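What Our First Pair of Grippers Really Cost

I went to Prilent for one quote and came home with three. Prasanna Cassim, who runs purchasing there, laughed at me and pulled out her own spreadsheet (color-coded, bless her!).

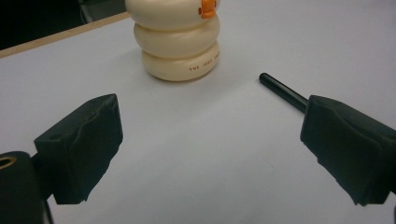
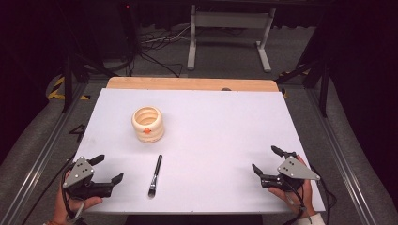
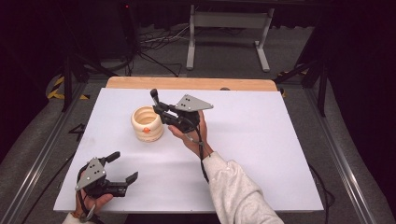 Small objects, white board, hand-held grippers.

My whole budget was $3000, and I'd set aside $300 for cables, mounts and spare finger pads. Prasanna told me to double it! De Bruijn wanted payment in 30 days, Urnus wanted it up front, and delivery was 6 weeks either way. I'm ordering in September, pads first.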